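Packing Tips for Island Travel: What Works at Home Before You Go

I have read a lot of packing advice over the years, most of it written by people who seem to own very good luggage. 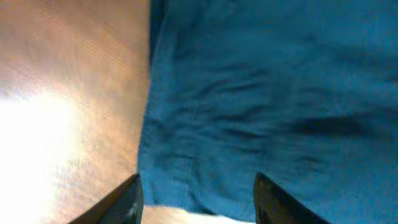 The first claim I don't buy is that rolling clothes saves space. I packed the same bag twice before our ferry trip out of Arngate in March, once rolled and once folded flat, and the zipper closed with the same amount of swearing both times. Rolling does let you see your shirts without digging. If that matters to you, roll. Jeans and sweaters I would fold.

Compression bags get more praise than they deserve. The Rulleo ones I tried squeezed a winter coat down nicely, but the coat weighed what it always weighed, and small boats and small planes care about weight. One of the 4 bags had let its air back in by the next morning. Use them for a bulky jacket you won't need until you land.

Dryer sheets between layers, to keep things fresh: skip it. Everything smells of dryer sheet for a week. A damp swimsuit in the bag will beat any dryer sheet, so put it in a plastic bag and hang it up when you get to your room.

Washing in the sink is the one trick I came around to. Gheorghița Munteanu, who ran the guesthouse at Ait Brahim where we stayed, had me lay a wet shirt on a dry towel, roll the two up together and kneel on the roll. I expected very little. The shirt went on the line at 8 in the evening and I wore it to breakfast. Cotton socks took longer, and jeans aren't worth trying.

Toiletries are where people waste the most room. A contact lens case holds enough face cream for a weekend. Tape over bottle lids is fine, though the tape picks up lint and the bottle can still leak. Plastic wrap under the cap held up better for me.

As for the long checklists, I printed one with 71 items on it and crossed out 60. Nobody needs a travel iron on an island with one paved road. What I did miss was a length of cord for a clothesline and a flashlight — neither was on the list.

Weigh the bag on your bathroom scale: step on with it, step on without it, subtract. Luggage scales do the same job and need a battery.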